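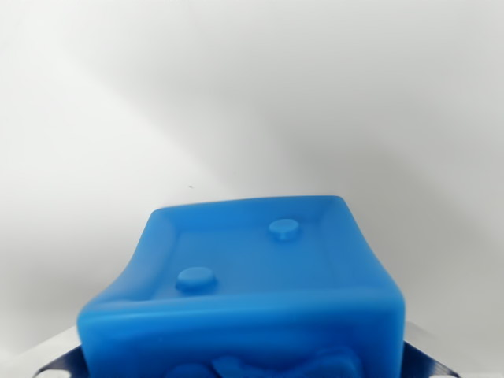 How to record pick-and-place examples with soft blocks

A policy trained from demonstrations will copy whatever you show it, including your bad habits. The steps below are the ones we use for recording grasp and lift examples with soft toy blocks on a small arm with a two-finger gripper and a wrist camera. They assume the arm is already set up for teleoperation and that you can save the camera stream together with the joint positions.

What you need

– An arm you can drive by hand, with a leader arm or a controller
– A parallel gripper with rubber pads
– A wrist camera with locked exposure and white balance
– A set of soft blocks with rounded edges
– A plain white surface and backdrop
– A notebook or a shared sheet for the log

Step 1. Fix the camera settings

Turn off auto exposure, auto white balance and autofocus. A saturated blue block close to the lens will pull the white balance toward yellow if you leave it on automatic, and the background will change color in the middle of an episode. Set the values with a block in the grasp position, then leave them alone for the whole session. Write them in the log.

Check that both fingertips show at the bottom of the image when the gripper is open. If only one is in view, the mount has turned. Loosen it, straighten it and tighten it again before you record anything.

Step 2. Set the starting positions

Put down the target block and one other block. Change the position and the turn of the target between episodes. We let the second block sit behind the target in part of the episodes, to the side in others, and leave it out of the rest. Waqas Niazi keeps a printed sheet of starting layouts next to the keyboard and crosses them off, and that has worked better than asking the operator to be random. People drift back to the middle of the table.

Step 3. Approach and line up

Bring the gripper in from above and stop short of the block with the fingers open.
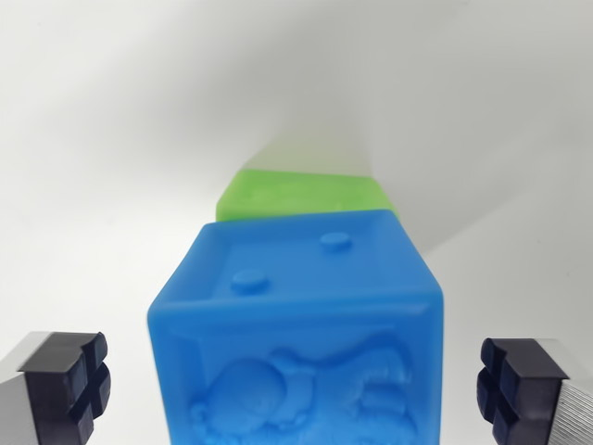

Look at the gap on each side before you go down. If one finger is farther from the block than the other, you have two choices: correct the position first, or close and let the block slide until both pads touch. Pick one and tell every operator. We correct first. Maham Sethi went through our March recordings and found that we had mixed the two, and the trained policy hesitated above the block as if it could not decide.

Small offsets are fine to keep. Record the correction as part of the episode, at normal speed. Those few moments are worth a lot in training, as they show the policy how to get back on line.

Step 4. Close and lift

Close slowly until the pads press on the sides, then stop. Soft blocks bulge when you squeeze too hard, and the raised rims can roll off the pad. Wait one beat, then lift straight up. Do not turn the wrist during the lift unless turning is part of the task.

Hold the block at the top for a second before you end the episode. Without the hold, the last images all show motion and the policy has no clear picture of being done.

Step 5. Label the episode

Give each episode one of three labels: success, recovered or failed. Recovered means the block slipped or was missed and the operator got it on a later try without stopping the recording. Keep the failed ones in their own folder. Danuta Piątek uses them to train the success detector.

Note which face of the block is up. Faces with pips and faces with a molded picture reflect light differently, and a set with only one kind facing up may not carry over to the other.

Step 6. Take breaks and check the data

We record for 45 minutes and then change operators. After each block of 60 episodes, open 6 of them and watch them all the way through. Look for dropped images, a shifted camera and a lag between the gripper signal and the video. Finding a lag at this point costs you one batch. We once found it at the end of the week.

How many episodes

Our current set has 610 episodes, which was enough for one block color on a white background. Adding a color meant recording more – we did not get far with changing the hue in software.

Wipe the pads before the next session. Lint on the rubber shows up in the wrist view and makes the grip slip.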